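Print this post | E-mail this to a friend

Salska again, or how I lost a whole weekend to a puzzle game

OK quick one because I have to be up at 6. I said in March I was done with phone games. I was not done with phone games.

So. Salska. Tile puzzler with a little map you walk around on, made by a tiny outfit called Cifuentes. You push colored slabs into channels, water comes down the channels, doors open. That's the whole thing. No swords no heroes no gems. I downloaded it waiting for a tire rotation and then sat in the parking lot for half an hour after the car was ready.

There are 71 levels in the main game. I'm on 68. Have been on 68 for four days.

First bit is easy, maybe too easy. You get the push, then the pull, then around level 9 you get the turntable and things pick up. Level 18 is where it gets mean. That's the one with two drains and one slab, and you have to let the first room flood before you do anything else, which feels wrong, becuase every level up to then has told you flooding is a fail. I reset it so many times. Then did it by accident while trying to put the phone down.

What I like:

The undo. You can go back as far as you want, all the way to the start of the level, one step at a time or hold it down and it rewinds. Every puzzle game should have this and hardly any do. I played one last year that gave you three undos and sold you more. Deleted it in ten minutes.

No timer. No energy bar. No daily streak yelling at me at lunch.

The sound. It's mostly just water and stone scraping. I keep it on, and I never keep the sound on.

What I don't like: the hints. You get a hint by spending little shells and you find shells on the map, fine, but the hint is just "try the north slab." Which one?? There are three north slabs. Cost me 40 shells. I had 500 saved up at one point and blew nearly all of them on the Lendonham chapter, more on that in a sec. Also the text is tiny and there's no setting for it. My eyes are not what they were.

Lendonham is chapter five, the foggy town with the canal. Prettiest part of the game by a mile and also where I almost quit. The fog hides slabs until you're next to them, so you're not solving so much as bumping around, drawing it out on the back of an envelope, then solving it. Some people will love that. I did not love that. I like to see the whole board and stare at it. Once you know where everything is the puzzles themselves are good, I'll give them that, the lock gate one especially. Just let me see it!
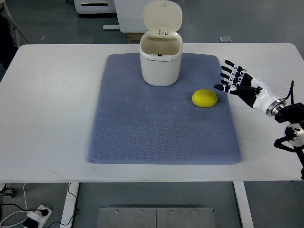
Milagros Montoya wrote in after my last post to say I'm wrong about the fog and that it's the best idea in the game. Her way is to walk the whole outside wall first, touching nothing, then go back and do the middle in rows, and by then she says you've pretty much got it in your head. She never used a hint in all of Lendonham. She also says level 68 has nothing to do with the turntable and I should leave it alone completely, which, great, I have been spinning that turntable since I got there.

So I tried it her way last night. Walked the walls on one of the bonus levels. It did help. Still don't like fog.

Tried leaving the turntable alone too and got the second door open for the first time, then flooded myself. Progress I guess. There's a slab stuck behind the left drain that I can't get to without closing the door I just opened. If you know, please don't post the answer, just tell me if I'm even in the right corner of the map.

Someone asked if it runs OK on an older phone. Mine is old and it's fine, it gets a bit choppy on the big waterfall screen, and it does eat the battery. I turned off the water reflections and that was better. It plays offline too, I did a bunch of levels on the bus with no signal. One thing, your save doesn't carry over to a tablet unless you make an account, and I didn't, so my tablet thinks I'm on level 2.

It's free for the first two chapters and then you pay once for the rest. One time. I'd pay it again just for the undo button.

Next up I want to try Utex, the one with the looms, a couple of you have mentioned it now. It's supposed to be more of a sorting game? You thread colors in an order and the pattern has to match on both sides. Looks hard. Might wait till I'm done with this one or I'll never finsh either.

Right, bed. Or one more go at 68.

Get new posts by e-mail. Enter your address to sign up for the newsletter. Unsubscribe whenever you like.

Contact | Back to top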